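Notice to Residents of the Lokero Building, Fourth Landing

The Office of Furnishings, Clisdale, has received the complaint concerning the chair in Reading Room 2. The complaint states that the cushion does not remain where it is put. The Office takes such matters seriously and has assigned the number 819.

An inspection was carried out on Saturday. The chair was found to be white, molded and in sound condition. The cushion, a gray one of the Brisska pattern, was placed squarely on the seat at closing time. By morning it had turned to face the window.

Residents are reminded that the Lopes Bequest provides for one chair and one cushion, to be kept together for as long as the building stands. The terms do not say which way the cushion must face. The Office has read all 300 pages and regrets the omission.
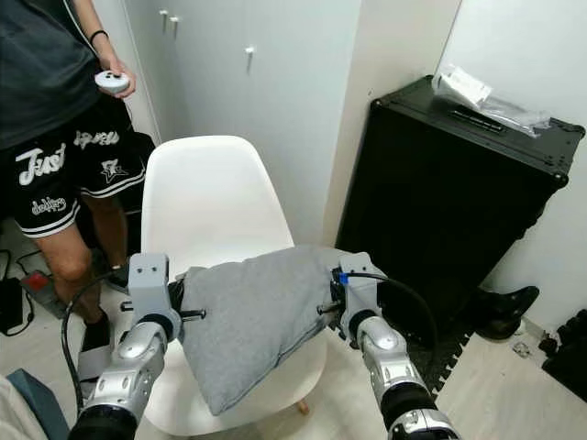

Pending a ruling, the cushion shall be set against the backrest each evening and smoothed by hand. Residents who hear it move during the night are asked to remain in their rooms and write down the hour. Forms are available at the desk.

A second complaint, received this week, asks that the chair be turned toward the window instead. It was unsigned, and had been left on the seat, under the cushion. It has been filed with the first, and the Office will reply in the usual manner, by leaving a letter in the same place.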